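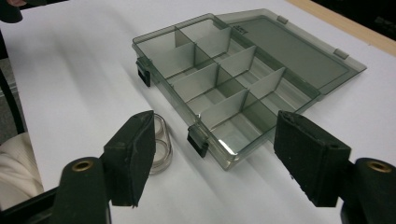

A smoky-gray compartment box, handy for keeping one kind of seed away from the next.

Posted in: Garden Notes, Seeds & Saving

Beans, Envelopes and the Long Wait for May

March 26, 2001

The snow slid off the shed roof on Thursday night with a noise that had the dog under the bed, and as far as I'm concerned that was the official opening of the gardening year. I went out the next morning in my boots and bathrobe to look at the beds. There was nothing to see but mud and last year's tomato stakes, which I had every intention of bringing in back in the fall. I stood there quite happily until my coffee got cold.

So it's time for my yearly talk about saved seed, and I'll ask the longtime members to be patient while I go over some old ground for the newer ones. We had a good many new faces at the February meeting (I hope you all got a slice of the lemon cake, it went fast) and several of you asked me whether seed from a few years back is worth bothering with. My answer is nearly always yes, with a couple of exceptions I'll get to.

Beans and peas are the easiest by a mile. I have had a perfectly fine row out of bean seed that sat in a coffee can through more winters than I'd like to admit. Tomatoes hold up well too. Onions and parsnips are the ones that will break your heart, and I buy those fresh every year and don't think twice about the money. Lettuce falls in between, and squash will generally come through for you if the mice haven't been at it first.

If you aren't sure, do the paper towel test. Dampen a towel, lay a few seeds on it, fold it over, slip it in a plastic bag and put it someplace warm. Ours goes on top of the refrigerator. Look in on it after a few days, and give beans nine days before you lose faith in them. If half of them have sprouted, the rest of the packet is good to plant, just sow it twice as thick as you normally would. Please do write on the bag what's in it! I had three bags up there last spring with nothing on them, all peppers, and we didn't find out which was the hot one until August, at supper, with company.

Now, about the Brollach bean. Those of you who were at the swap last spring will remember the shoebox of them that came in, purple and cream and as pretty as anything you'd put on a string. They went home with a dozen households, and I've been hearing about them ever since. The general feeling is that they are slow, slow, slow to get going, and then in the middle of summer they take over the fence, the gate and anything you've left leaning on the gate. The young pods are tender and a little sweet. As a dry bean they cook up creamy and lose all that handsome color, which was a disappointment at our house, but they made a very good soup with a ham bone. I've put aside plenty for this year's swap. Give them a stronger pole than you think they need.

The Wikström pea didn't do as well for me, and I want to be fair to it. We had that hot week right when it was in flower, and I planted late besides. A member over on the river side had hers in by the first week of April and was picking by the bowlful, so I'd say get it in early or skip it. It wants cold feet, as my grandmother used to say about all peas and most Lutherans.
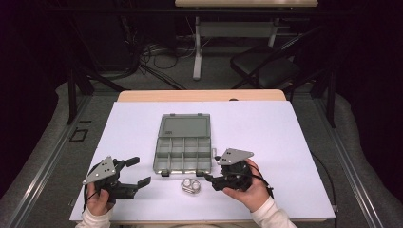 Organizer box with the lid open, and a small clear container in front of it.

Storage is where most of us go wrong, and I include myself. Seed wants to be dry, dark and cool, in that order of importance. Let it dry on a plate for a good two weeks after it seems dry to you. Paper envelopes are fine for the first while, and then I like to put the envelopes into a jar with a tight lid and keep the jar down in the cellar on the north side. Some people swear by the freezer. It works, but only if the seed is bone dry, and you have to let the jar come all the way up to room temperature before you open it. For odds and ends, the few seeds left in the bottom of a packet, a box with little compartments does the job nicely as long as the lid stays shut when you carry it. I have swept up a season's worth of marigolds and zinnias together off the porch floor, and that mixed bed was much admired, so I suppose it all comes out in the wash.

The swap itself will be at the Savis Grange Hall again this year, on the last Saturday in April, with doors open at nine. We had 423 packets on the tables last spring, a record for us, and I'd love to see us beat it. There's room for 60 cars if everybody parks straight. Bring your seed in envelopes marked with the name of the plant, the year you saved it, and anything you'd want to know if you were the one taking it home. "Tall" is useful. "Good" is a little less so, although I'll take your word for it. If you have nothing to bring, come anyway, and take what you'll use. Empty envelopes will be for sale at the door, 50 cents the bundle, and the money goes toward heating the hall.

One more thing and then I'll let you go. I am still looking for Uteria, the yellow pole bean that used to be in everybody's yard on the east end of town when I was a girl. It had a flat pod, nearly as long as your hand, and a white seed with a brown eye. I've asked at the feed store and I've written to two catalogs. If there's a jar of them on a shelf in somebody's cellar, even a very old jar, I'd be so pleased to try them on a paper towel. I'll trade you Brollachs, or pickles, or an afternoon of weeding.

The April meeting is on potatoes, and the coffee will be on by seven. Please remember to bring back the cake plates from February, there are two of mine out there somewhere with blue rims.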